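On the budget list for February, Maxine Cosgrove wrote:
> Do we need a third pair of handheld grippers at Aststead?
> Gremus quotes 1187 a pair, and I would sooner spend it on
> spare finger pads.

I'd still buy the pair - two sets leave us with no spare when one goes back to Gremus. Pads are cheap, roughly 41 a pack, so put down 3 packs as well. 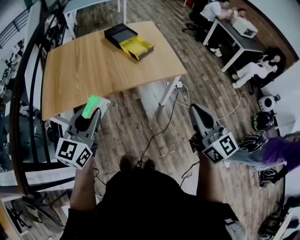

Grippers in use, marker cubes on both

Chong has the order form. The Trurkedo quote can wait until the grippers are settled.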